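Grarkari Long Cardigan
by Villalobos
$57
Colors: Oatmeal, Rust, Ink
Sizes: XS to XL

Back in stock, finally. Same cut as last fall, slightly heavier yarn, better buttons. If you had the old one you know the deal. If not, keep reading, will try to be quick.

Long open cardigan, hits most people a little above the knee. Dropped shoulder, wide rib down the front, patch pockets big enough for a phone and a hand at the same time. Seven buttons, so you can close it all the way up and wear it as a dress-ish thing over tights if that's your style. A few of you did last year and it looked great.

Knit is a cotton and wool blend. Soft on the outside, a bit toasty on the inside. Not itchy to me but I'm not very sensitive so take that how you want. Wear a tee under it if wool bugs you.
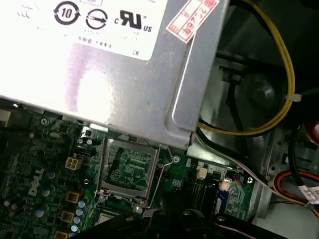

Fit and sizing

Runs big. Meant to. Take your normal size for the slouchy look, go down one if you want the shoulder seam anywhere near your actual shoulder. Between sizes, go down.

Sleeves are long. Cuff is a deep rib so they stay put when you push them up, which I do all day long.

Petite folks: the XS will still be long on you. Marjorie is on the short side and wears hers with ankle boots and the bottom two buttons open so it swings. Works fine. If you hem it, go to someone who does knits, the rib has to be finished by hand.

Tall folks: sleeves ok, length more like mid thigh. Still a good length imo.

Chest measured flat is on the size card, link at the bottom of the page. Please lay a sweater you already like next to a tape measure before you email us. Please!

Colors

Oatmeal is the warm one, little flecks of brown and cream. Goes with everything, shows coffee.

Rust is more orange than it looks on some phones. Think pumpkin that's been sitting on the porch a while. Really nice with dark denim and a white button-down.

Ink is a navy so dark it passes for black at night. Next to real black pants you will see the diffrence. Ink sold out first last time, and I don't know yet if we get more before the holidays.

How we've been wearing it

Easy version: skinny black pants, plain tee, cardigan open, ankle boots. Done in two minutes.

Work version: tucked-in blouse, straight trousers, belt over the cardigan at the waist. The Brorurby belt is the one we keep using, wide, no big buckle to catch on the knit. Push the sleeves up and it looks like you tried.

Weekend: over a hoodie. Sounds bulky. The armholes are roomy enough that it isn't. Sneakers, beanie, whatever.

Dressy: slip dress, tights, Ink color, hair up. Swap the tights for bare legs if it's still warm where you are.

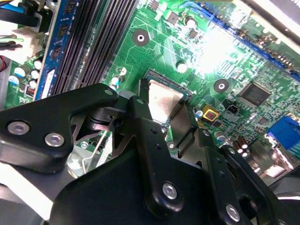
Niloufar Talebi wrote in to say she got the Rust in a medium and wishes she'd gone down to a small: "The body is perfect but the shoulders were halfway to my elbows. Kept it anyway. I wear it over a turtleneck with a pleated skirt and I've had two people at work ask where it's from." She also said the pockets bagged out some by the end of the first week and went back into shape after a wash.

Good to know on the pockets. We've seen the same. Don't keep your keys in there.

Care

Hand wash cool, or machine on delicate in a mesh bag. Turn it inside out, button it up first. No dryer, none, not even low. Roll it in a towel, squeeze, lay it flat on a rack and pull the front bands straight while it's damp or they'll wave on you.

Fold it, don't hang it. Hangers put points in the shoulders and the weight of the knit drags the hem down.

It will pill a little under the arms and where your bag rubs. All blends do. Sweater comb, light strokes, once a month or so during the season.

Spare button is sewn on the inside side seam. Don't cut it off with the care tag, people do.
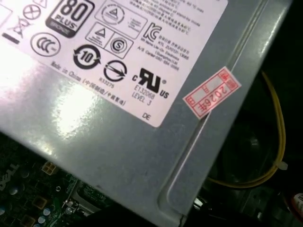
Top of the power supply, label with the 80 PLUS logo

What's changed from last year

Yarn is heavier, so the front hangs instead of flapping open. Pockets moved up about an inch. Buttons are now horn-look with a real shank, sewn through with a backing button, so they shouldn't pop like the old flat ones. Neck band is a touch narrower and sits better under a coat collar.

Still no lining. Still no inside pocket. I asked, maybe next time.

Pairs with

Brorurby wide belt, in tan or black. The tan on Oatmeal is my favorite.

Civex ribbed tank, any color. Thin enough to layer, long enough to stay tucked.

Civex slip dress if you want the dressy version above. Midi length, so it peeks out a few inches under the cardigan

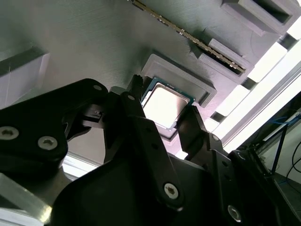
and the hem has a small side slit so you can still walk like a normal person. Get your usual size in the slip, it's true to size, unlike the cardigan.

Shipping and returns

Ships folded in tissue, in a paper mailer. Let it sit out overnight and the creases drop. Or hang it in the bathroom while you shower, just for a bit, see above re: hangers.

Returns fine if unworn with tags on. Exchanges for size are free, you just cover nothing, we send the lable. Put a note in the bag with the size you want. If your color is gone we'll refund you instead of holding it.

Questions on fit go to Marjorie Staniforth through the contact form. Include your height and the size you normally wear in sweaters, saves a round of emails. She answers in the mornings mostly.

Size card
Add to bag
Join the waitlist (Ink, S)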